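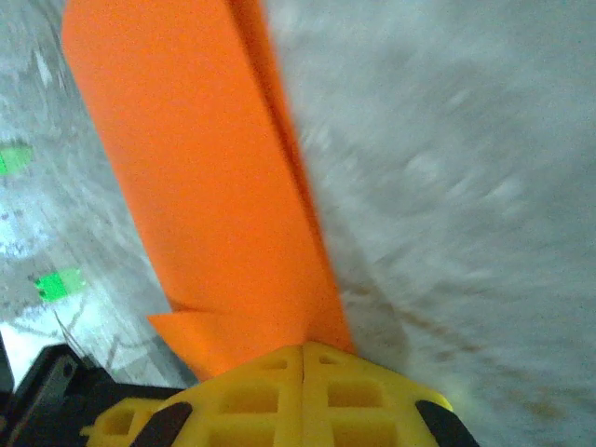

Orange, brighter on one face and deeper past the crease.

Questions I get asked a lot

I'm Mesfin Alemneh and I write this blog on doing up rented rooms without losing your deposit. The same questions keep landing in my inbox, so they live on this page now. Last updated 24 Jan 2022.

Do I have to ask my landlord before I paint?
Yes, and get it in writing! A text message is fine, I've kept mine for years. Ask for one room at a time and send the colour along with it. Mine said no to the hallway and yes to the bedroom on the same afternoon, and I still don't know why.

I want orange but I'm scared of it. Help?
I love orange and I'll always tell you to go for it, but try it on card first. Paint both sides of a big sheet, fold it down the middle and stand it in the corner for a week. You'll see how the colour changes when one side faces the window and the other doesn't (it can be quite a shock). If you still like it at breakfast, buy the tin.

Where do you get your wallpaper?
Mostly Boateng in Ullgate, upstairs, where the roll ends are. They shut for two weeks in August so ring before you make the trip. I've also had good luck with Haswood for plain lining paper. Neither of them pays me, sadly.

Does peel-and-stick paper really come off again?
Mine did, from a wall painted years ago with ordinary emulsion. On fresh paint it took bits of the wall with it, and I had a long weekend with a tub of filler. Go slowly, pull down instead of out, and have a hairdryer handy for the stubborn patches.

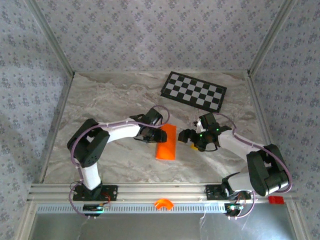 Small prints are the kindest ones to start with, by the way. If your strips don't quite line up at the join, hardly any visitor will spot it, whereas a big palm leaf with half its stalk missing shouts at you from the doorway. Ask me how I know.

Can I put a patterned wall next to a marble-effect worktop?
I do it all the time. Pick one colour that's in both, even if it's only a grey, and let the rest get on with it. Keep the print pale if the room is tiny.

How much did your whole flat cost?
£49 on the bathroom, which I'm still smug about, and nearly £2,000 all in. The kitchen ate most of that. 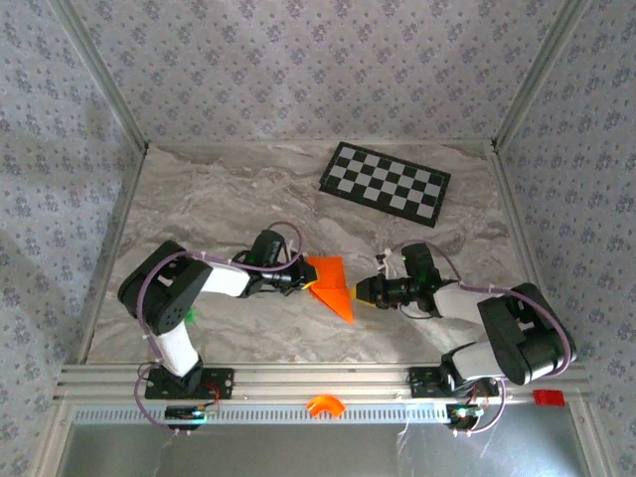 Small dark sprigs on a pale ground, with a marble-look surface.

Will you come and do my place?
I'm no decorator, sorry! Kojo Adjei hung the paper in my bedroom and he's very patient, but he books up 7 weeks ahead. Send me a message through the contact page and I'll pass it on to him.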